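Clilport Script Clock for TV Productions

I've been a script supervisor for nine years, and the Clilport is the first timer I've wanted to write a whole page for. It clips to your binder, logs every take, and sends the running times straight to the edit room. I carried one through all of Quispe, our crime drama, and came home with 300 pages of notes I could read!

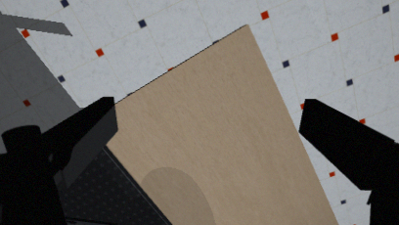 The buttons are big enough to find with gloves on (we had a lot of night shoots in November). Press once for the slate, again for the cut, and hold it down if the director wants to keep rolling.

What you get
The clock, two clips, a charging cable and a soft pouch
Storage for 57 shooting days
Exports for the Plusutov edit logs
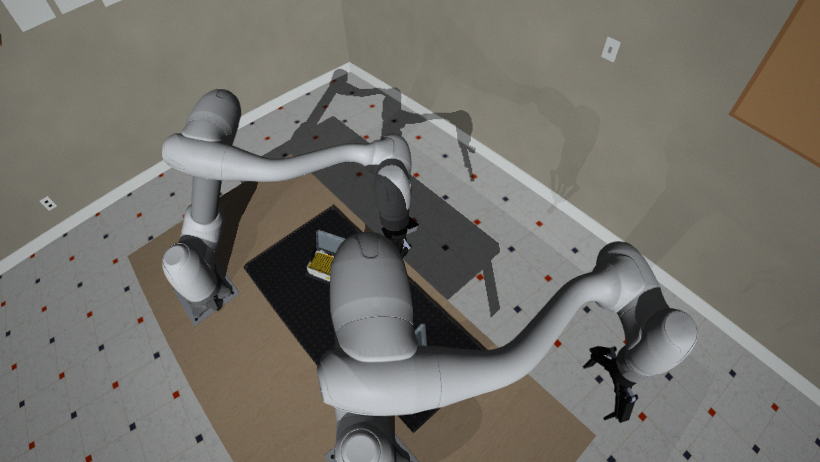
Renting one
We have four in stock and they go out by the week. Email Fidelina Montoya with your shoot dates – she'll tell you what's free. Pilots and short runs are fine, and so is a one-day pickup.

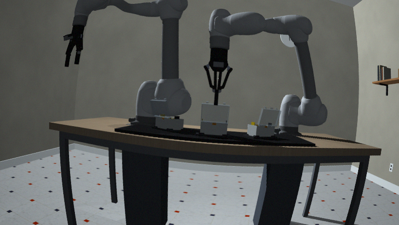 Flamix Script and Continuity Department

My one gripe is the screen, which gets hard to read in strong sun. I tape a bit of black card over the top and get on with it. Jennylyn Rivera wrote our setup sheet, so read that before your first day (page two has the episode numbering, and you'll want it if you're shooting out of order).

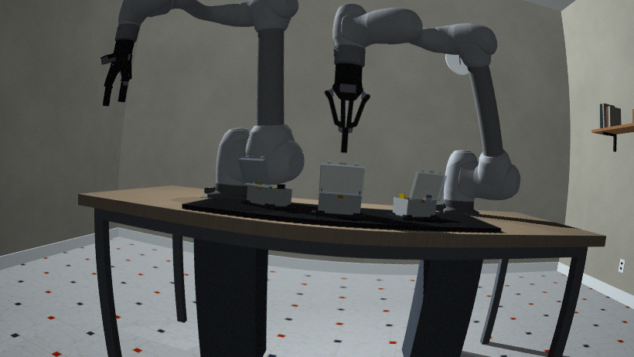
Two robot arms at the table

Please send clocks back charged, with both clips.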